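Pavithra Hegde opens the door with a colander under one arm and tells me to mind the step, the one I then trip over. It's just gone nine in the morning in November, there are two hours until the first families turn up, and she has already been here long enough to have drunk a whole pot of tea. She offers me what's left of it (stewed, lovely).

I've wanted to talk to Pavithra for ages, ever since a friend came back from one of her mornings and said her little boy had spent the entire time with a whisk. Temba is her toy and bits library, and it lives in the back half of a shop in Vindbridge. You can borrow proper toys, yes, but what people really come for are the trays of odds and ends, which Pavithra puts together herself with her friend Revathi Chowdary.

"I used to teach reception," she says, "and every year we'd order these gorgeous kits, and every year the children would be under the sink pulling out the washing-up things. I got a bit cross about it for the first few years. Then I started putting the washing-up things on the table."

How many objects does she own now? She groans and goes to find the notebook. The last stocktake came to 1,869, she reads out, and that was before the jumble sale. Everything lives in tubs along the back wall, and the tubs are labelled by what you do with the thing and not by what it is. So there's Pour, Squash, Roll, Scoop, Blow. I ask where a rolling pin goes and get a look. "Roll. But Revathi thinks it's Squash. We've had words."
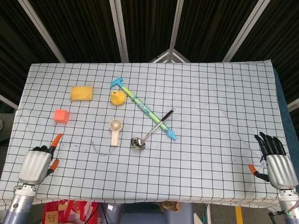
The choosing is what I came to see, and it's slower than I'd imagined. Pavithra doesn't plan a tray on paper. She gets things out, puts them on a cloth and walks off to do something else, and when she comes back she knows what's wrong with it. The squared cloth is her favourite for this and she won't hear a word against it. The water pump, the long one with the blue T-shaped handle, is the thing she builds everything else around. "They all want the pump," she says. "So you ask yourself, what's going to be friends with the pump? Well, the funnel is. The ladle is. A sponge always is, a sponge goes with anything." And the little fan? She laughs. "The fan is me being hopeful. I want somebody to try and blow the water about."

The red-orange cube gets a good five minutes of conversation all to itself. Pavithra likes to have one thing in every set that has no job at all, and she's stubborn about it. "A ladle tells you what it's for, doesn't it? You pick it up and your hand already knows. A block doesn't say anything. I've had children feed it, wash it, put it to bed in the sponge."

Revathi arrives partway through this with a bag of clean towels and says she would have left the block out. They've been having this argument for 4 years, I'm told, and neither of them seems in any hurry to finish it. Revathi does the washing and mending, and she takes a sterner view of things generally. She checks handles. She runs her thumb round the rim of anything metal. She has opinions on funnels too: "Wide ones. You can't get a brush down the skinny ones and then they smell."

I ask what she'd save from the place in a flood and she says the ladles, straight away, they're stainless steel and they'll outlast the lot of us.

Borrowing works much as it would with books. You pay a small sum for the year, you take a tray home in a Skonico crate (they bought a stack when a café closed down) and you bring it back when you're bored of it. There are 49 families on the list at the moment. Things go missing, of course. Pavithra used to chase people and has given up. "If a child loves a spoon that much, they can have the spoon."

Next she wants a set with nothing bought new in it, and a set for grandparents, who she says are worse than the children for hogging the pump. Revathi wants a second sink. She mentions it to me twice on the way to the door, quite loudly, while Pavithra pretends to be looking for her keys.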